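Flurncombe Shelf Dusting

Small shelves, bits of paper and a fluffy duster: that's the whole subject, and we love it! Flurncombe is a set of 1,349 short clips about one of the plainest chores in the house, getting litter off a little shelf that stands on a table.

What you'll find

Every clip comes with a start photo, an end photo and a one-line note in everyday words ("clear the lower shelf"). The clips are sorted into 16 folders by shelf and kind of litter, and 9 of those use torn paper, our favorite (it slides, it flutters, it hides behind the legs).
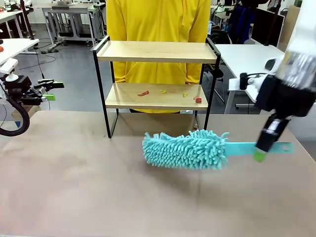 Chenille duster and two-tier shelf

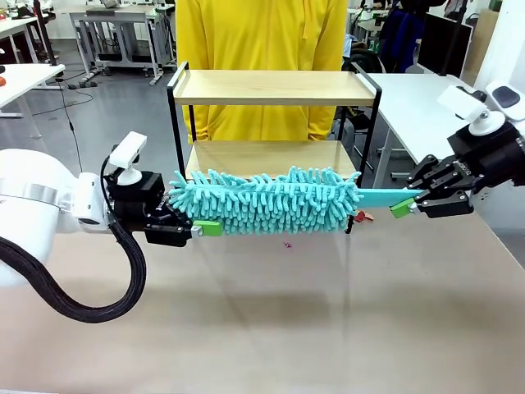 Rims make this chore much more fun than it sounds. A scrap that glides across a flat board can stop dead at a raised edge, so please try the rimmed folders early!

Getting started

Unpack the Bettencourt archive first, then Skondlow, which holds the notes. Keep the folder names as they are or the notes won't match up.

Still to come

We're aiming for 3,000 clips by September, with crumbs and yarn ends added. Spotted a wrong note? Write to the Warier group and give us the clip number.

Last updated May 13, 2021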